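Enley 台式机用户手册 第 4 章
硬盘与内存的安装和更换

打印本页 | 用电子邮件发送 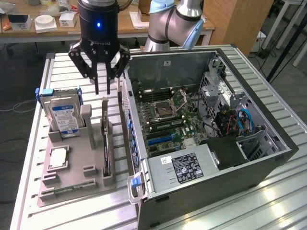
阅读时间:9 分钟

本章适用于 Enley 系列塔式机箱的全部配置。出厂时已装好硬盘和内存的机器,第一次使用不必看本章,直接翻到第 5 章“首次开机”即可。需要加装内存、更换 3.5 英寸硬盘,或者维修后重新装配的,从 4.1 开始。

更换处理器不在本章范围内,见第 7 章。处理器的散热器拆下后必须重新涂导热硅脂,没有准备硅脂的不要拆。

4.1 开始之前

需要的工具:十字螺丝刀一把(PH2),防静电手环一只,装螺丝用的小盒或小碟。硬盘托架为免工具结构,不用螺丝。内存也不用螺丝。螺丝刀只用来拆侧板。

1. 保存文件,从操作系统里正常关机。不要用长按电源键的办法关机。
2. 关闭机箱背后的电源开关,拔下电源线。
3. 拔下显示器、网线、USB 设备和音频线。线多的话,先给每根线贴个标签。
4. 按住前面板的电源键五秒,放掉主板上的余电。
5. 戴上防静电手环,夹子夹在机箱未喷漆的金属部位。

注意:机器刚用过时,散热片和硬盘外壳会很烫。关机后等十分钟再打开侧板。

注意:不要在地毯上操作。冬天室内干燥,即使戴了手环,也应避免穿化纤毛衣。

4.2 打开机箱

1. 将机箱侧放在平整的桌面上,带两颗手拧螺丝的一侧朝上。桌面上垫一块布,以免刮伤另一侧的面板。
2. 拧下机箱后缘的两颗手拧螺丝。出厂时拧得较紧,用螺丝刀松开半圈,然后用手拧。
3. 将侧板向机箱后方推,听到“咔”的一声后向上提起。
4. 侧板竖着靠墙放,不要平放在地上,容易踩到。

侧板推不动时,检查背面是否装了防盗锁扣。锁扣要用随机附带的钥匙打开。钥匙装在配件袋里,与保修卡放在一起。

4.3 安装或更换内存

主板共有四个内存插槽,从靠近处理器的一侧数起为 A1、A2、B1、B2。只装一条时插 A2。装两条时插 A2 和 B2。装四条时全部插满,四条应为同一容量、同一频率。混用不同频率的内存时,系统按最低的一条运行,少数情况下不能开机。

拆下旧内存:

1. 找到插槽两端的卡扣,同时向外扳开。内存会自动弹起一点。
2. 捏住内存的两端,垂直向上取出。不要碰金手指。
3. 旧内存放进防静电袋。没有防静电袋,可以用新内存的包装。

装入新内存:

1. 确认插槽两端的卡扣都已打开。
2. 将内存底边的缺口与插槽里的凸起对齐。方向反了是插不进去的,这时不要用力,转过来再试。
3. 两个拇指分别按住内存两端,同时向下压,直到两边的卡扣自动弹回。
4. 检查两端高度是否一致。一端高一端低,说明没有插到底,拔出重插。

提示:按压时主板会略微下弯,属于正常现象。听到声音后就不要再压了。

4.4 安装 3.5 英寸硬盘

机箱前部下方有两个硬盘位,均使用 Famness 抽取式托架。托架两侧有弹性卡脚,捏住即可抽出。

1. 捏住托架两侧的卡脚,向外平拉,将托架取出。
2. 将托架一侧的边框轻轻向外扳开,硬盘标签面朝上,接口朝向托架的开口端,放入托架。
3. 让托架内侧的四个定位柱对准硬盘侧面的螺丝孔,松手让边框合拢。
4. 轻轻晃动硬盘。如果有松动,至少有一个定位柱没有进孔,重新装一次。
5. 将托架推回硬盘位,直到两侧卡脚都扣住。
6. 接 SATA 数据线。数据线的 L 形接口只有一个方向能插入。
7. 接 SATA 电源线。同一根电源线上有多个接头,使用离硬盘最近的一个,线不要绷紧。

注意:硬盘怕磕碰。从包装里拿出后直接装进托架,不要竖着立在桌边。掉落过的硬盘即使外观完好,也不要用来存放重要数据。

注意:托架的塑料卡脚在低温下较脆。机器刚从室外搬进来的,等恢复到室温后再操作,同时也避免机箱内部结露。

更换旧硬盘的,先备份数据。系统装在旧硬盘上的,换盘后需要重新安装系统或者还原镜像,步骤见第 6 章。旧硬盘送修或丢弃以前,用 Malero 工具里的“安全擦除”功能清除数据。1 TB 硬盘的擦除一般需要几个小时,中途不能断电。

4.5 整理线缆并合上侧板

1. 检查机箱内有没有遗留的螺丝或工具。
2. 把线缆收拢到电源一侧,用机箱自带的魔术贴扎好。线缆不能碰到任何风扇的叶片。
3. 确认 24 针主电源插头和处理器供电插头没有在操作中被带松。用手按一下即可。
4. 侧板下缘先对准滑槽,放平后向机箱前方推到底。
5. 拧上两颗手拧螺丝,用手拧紧就够了。
6. 将机箱立起,接回全部线缆,最后接电源线,打开背后的电源开关。

4.6 开机检查

更换内存后第一次开机,屏幕可能会黑一段时间,主板在重新检测内存参数。时间长短与容量有关,装满四条时可能超过一分钟。这段时间不要断电。

1. 开机后连续按 F2,进入 BIOS 设置。
2. 在“系统信息”页查看内存总容量,应等于各条内存容量之和。
3. 在“存储”页查看硬盘型号是否列出。
4. 核对无误后按 F10 保存退出。

新硬盘在 BIOS 里能看到,而在操作系统里看不到,是因为还没有分区。在“磁盘管理”里初始化并新建分区后即可使用。大于 2 TB 的硬盘,初始化时选 GPT 格式。

4.7 常见问题

开机后连续短鸣三声,没有画面。
内存没有插好,或者插槽用错。断电后重新插拔,先只用一条插在 A2 测试。

内存总容量少了一半。
其中一条没有被识别。把两条对调位置再试。问题跟着内存走,是内存的问题;停在同一个插槽,是主板的问题,联系维修。

BIOS 里看不到硬盘。
先检查数据线两端,再换一个 SATA 口。仍然看不到的,换一根数据线。

硬盘发出有规律的“嗒嗒”声。
立即关机,不要反复通电。需要找回数据的,交给专业机构处理。

屏幕显示错误代码 514。
机箱侧板检测开关没有压住。重新装好侧板,推到底后再拧螺丝。

屏幕显示错误代码 78。
风扇没有转动或没有接好。关机,检查前部风扇的插头,以及叶片有没有被线缆卡住。

4.8 保修说明

用户自行加装内存和硬盘,不影响整机保修。操作中造成的插槽断裂、针脚弯曲、接口烧毁不在保修范围内。加装的部件由部件的销售方负责保修。

送修时请取下自行加装的部件,并附上购机凭证。Lavoie 服务点只受理带有序列号标签的机器,标签在机箱背面,电源开关的下方,请勿撕掉。

本章修订:2022年11月25日,星期五
编写:Gülizar Gökçe
技术审核:Ghislain McIntyre

下一章:第 5 章 首次开机

打印本页 | 用电子邮件发送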